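遠隔操作の双腕アーム、10分くらいで右だけ遅れてきます

投稿者:Tuta

手元のレバーで動かすタイプの双腕アームを使っています。朝いちは快調なのに、続けていると右腕だけワンテンポ遅れて、つかんだ物を離すときにガクッとなるんです。再起動するとしばらく直ります。昨日は5回もやりました…。作業台はこんな感じです。

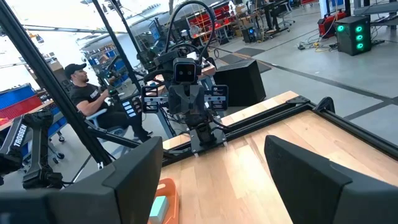

手首カメラから。奥で操作中

つかむのはブロックとかスポンジとか軽い物ばかりなので、重さのせいではない気がします。ログには通信エラー1114が並んでました。同じ症状の方いますか?

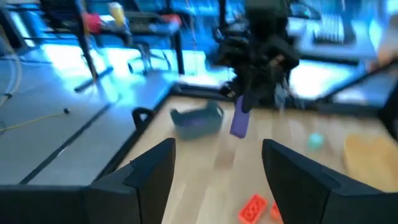 回答 2件

Machala さん
うちもなりました!原因はケーブルでした。手首を回すたびにコネクタが引っぱられて、じわじわ緩むんですよね。必ず電源を落として、根元から挿し直してみてください。あと、ガクッとなる間は可動範囲に手を入れないでくださいね。私は指を挟みかけました(汗)
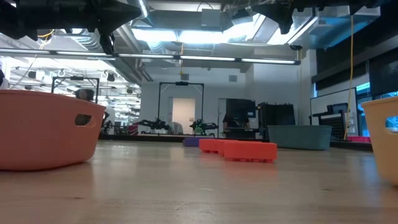 台の高さから見たところ

Gudwood さん
モーターの熱では?うちは700円の扇風機を当てたら少しマシになりました。機種が違ったらごめんなさい。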